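The long evening at Vulville

June again, and my knees have only just forgiven me for the last one. I promised several of you a proper write-up of our summer softball evening, so put the kettle on, it may take a while.
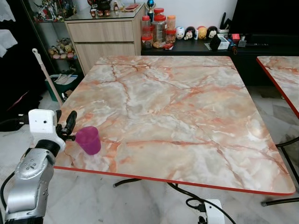
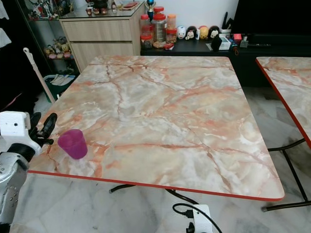
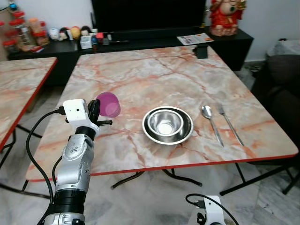
We played Fletell, as we do every year, on the bumpy ground at Vulville where the outfield slopes away towards the hedge and anything hit past second base gathers speed. Ginette Royer, our captain, has given up explaining the slope to new players in words. She does it on a table now, and a marble-patterned top with a red edge like the one in the photos does very nicely – put a magenta cup near the left corner for the left fielder and you can see at once how much empty ground she has to cover. Our left fielder this year was Séverine Baudry, who is quick, thank goodness, and who had plenty of running to do before the first inning was out.

Fletell batted first and went three runs up, mostly through Chalerm Sitthichai, who hits everything low and hard and always looks a bit sorry afterwards. I was at first base and dropped a perfectly catchable throw, which I shall mention once and then leave alone. By the end of the second we had put one runner on base and she had been left there.

Then Sombat Phuthong came on to pitch for us. He's slow (he'd tell you so himself) and the ball goes up so high that you have time to think about your supper before it comes down, but batters get terribly impatient with it. They popped up to the infield, they swung early, and one poor chap swung so hard he sat down. Fletell didn't score again until the sixth, and that was my fault too, now I come to think of it.

We crept back a run at a time. Annick Fleury drew a walk, stole nothing because we aren't allowed to, and came home on a long one from Ginette that found the slope and went on rolling into the nettles. I even managed a hit myself, a feeble thing that died in the long grass by third, and I was so surprised that I nearly forgot to run! Going into the last inning it was all square, with the light turning that lovely yellow and roughly 60 people on the bank, most of them shouting advice.

Séverine won it for us with two out, a clean single over the shortstop's head, and we finished 5–4. There was a good deal of hugging, and then a good deal of hunting for the spare ball, which is still in the nettles if anybody wants it.

We go over to Fletell for the return match at the end of the summer. Their ground is flat, so I'll have to find something else to blame. If you'd like a game, bring a glove and come along to practice – we start at six and we're always short of a catcher.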